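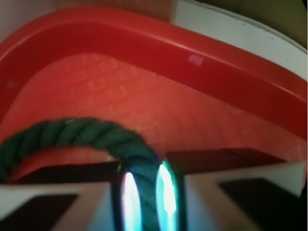
We got to the Iston rescue base just after nine on Wednesday, two of us crammed in the front of Mio Nomura's ute with the heater stuck on, and I'd already eaten my lunch. The base is mostly one long shed beside the slipway, with 118 steps up to the lookout if you park at the wrong end (we did).

Kiyoshi Minami runs the volunteer crew and took our group through. There were 27 of us in the end, which made the radio room pretty cosy! He played a recording of a distress call from January, a fishing boat taking on water well past the heads. You can barely make out the position over the wind. The operator asks for it four times, same calm voice each time, and I found myself holding my breath even though Kiyoshi had told us beforehand that everyone got home.

Next came the boats. The older one, the Guvora, still does most of the inshore jobs, and the crew are clearly fond of her – she rolls like a barrel, apparently, but starts first go in any weather. The newer one had her engine covers off, so we got a proper look while Tsutomu Ichikawa explained how they search. They work in a pattern of long parallel legs, allowing for drift, and a person's head in the water is hard to spot at 200 metres even in a light chop. I'd always pictured them just heading out and looking around.

After morning tea (excellent lamingtons, I had three) we tried on lifejackets and learnt I've been doing up my crotch strap wrong for years. Mio thought this was hilarious. Then it was out on the pontoon to watch the crew haul a weighted dummy over the side, and blokes twice my size were puffing by the end of it.

They run another open morning in autumn. Bring a jacket, and park at the slipway end.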